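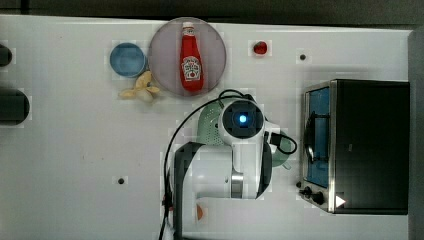
Slide 1. Ketchup bottle on a pink plate, blue bowl to the left.

Good morning, and thank you for coming. My talk is on how a small town can change its recipe for lunch at school without making the children angry. I work with the kitchens in Erstead, and before this I was in Flelten for 4 years.

(Speak slowly here. Wait for the people at the back.)

When we began, we wanted to take away salt and sugar in one step. This was a mistake. In the first week of August camp, many children left the lentils and ate only the bread. So we went back and changed one sauce at a time.

Slide 2. The tomato sauce.

We tried it with 80 children. Half of the sugar was replaced with cooked carrot. I must say that this is a small group, and I do not want to promise too much from it.
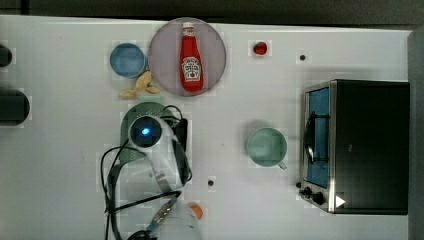 The second question was how much sauce to give. Before, each child took as much as he or she liked. Now the cook gives one spoon, and the child may come back and ask for more. Most of them do not come back. In Tromurau they do the same with salad dressing, and I thank them for sharing their notes.

Slide 3. Costs.

For one kitchen we spent 2,000 on new pots and training. Please do not read the whole table, only the last line.

(If there is time: the story of the soup. If not, go to questions. Stop at 30 minutes.)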